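Re: [family-law-self-help] Mediation before filing, or after?

On Sat 18 February, Hendrik Geerts wrote:
> My ex wants to go to mediation before either of us files for a
> change in the parenting schedule. The court clerk told me to file
> first. Has anyone done it the other way around?

Hi Hendrik,

I did it your ex's way two years ago and I'd do it again, with one big warning! We used a mediator at Bredidell, paid $400 between us for the first session, and had the holidays and the school pickups worked out before lunch. The summer weeks took a second visit, and that one was $226 because we'd already done most of the paperwork at home (bring your own calendar, the printed kind, it saves so much arguing).

Now the warning. What we signed was only a piece of paper until a judge approved it. I let ours sit in a drawer until January, and when the pickups started slipping I had nothing I could enforce. So mediate first if you like, but file the agreement the same week. And ask the mediator who writes it up, you or them.
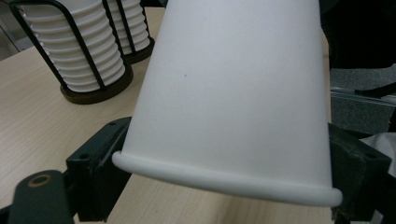
De Haan wrote back to me off list that filing first worked better for her, as her support change could only go back to the date on the motion and the talks dragged on. If money is part of yours, I'd listen to her over me.

Good luck, and let us know which way you go!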